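3.2 Collecting demonstrations by remote control

All demonstrations were given in the Lirkwood simulator by remote control, using the Telden hand controller. The operator sat in front of a single monitor and saw only what the simulated robot's own camera delivered. No overhead view or map was provided. This differs from the set-up used in the Buma trials, where operators could switch to a fixed room camera at any time, and it made the task slower to learn.
We use cookies to improve your experience on this site. By continuing to browse you accept our use of cookies. Manage settings
Each session began with 10 minutes of free driving, which was not recorded. The operator then gave six demonstrations of the same task – drive to the sphere, stop within reach and turn to face it – from six different starting poses. Sessions in which the simulator dropped below its set update rate were discarded in full. After this step 968 demonstrations remained, of which 191 were held back for testing.
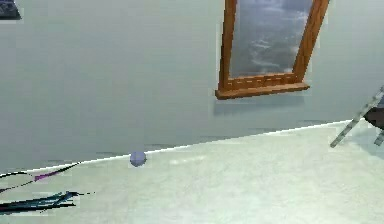

Figure 4. Rendered camera view in one of the Lirkwood rooms.

Operator commands were logged as forward speed and turning rate, together with the rendered view at each control step. We did not smooth the commands before training. Early tests with a moving average removed the short corrections that operators make near the goal, and the policy learned from the smoothed data tended to stop facing the wrong way. Such corrections matter most where the target is close to a boundary. In Figure 4 the purple sphere lies at the foot of the wall, so an approach at a shallow angle leaves little room to turn on that side. The cable and the bundle of dark wires on the floor to the left reduce the choice of path further, and the mirror adds a blurred reflection that a policy working from images alone must learn to ignore. Items of this kind were placed at random when a room was generated and were kept fixed for all six demonstrations in a session.

3.3 Marking the end of a demonstration

Operators ended each demonstration themselves by pressing a button on the controller. This left idle steps at the end of many recordings, during which both commands were zero. We kept the first 10 idle steps and removed the rest. Keeping none gave a policy that rarely stopped, while keeping all of them gave one that stopped too early, often well short of the sphere. The same cut was applied to the Magagula baseline so that both methods were trained on identical recordings. Pauses in the middle of a demonstration were left as they were – we had no reliable way to tell hesitation from a deliberate halt.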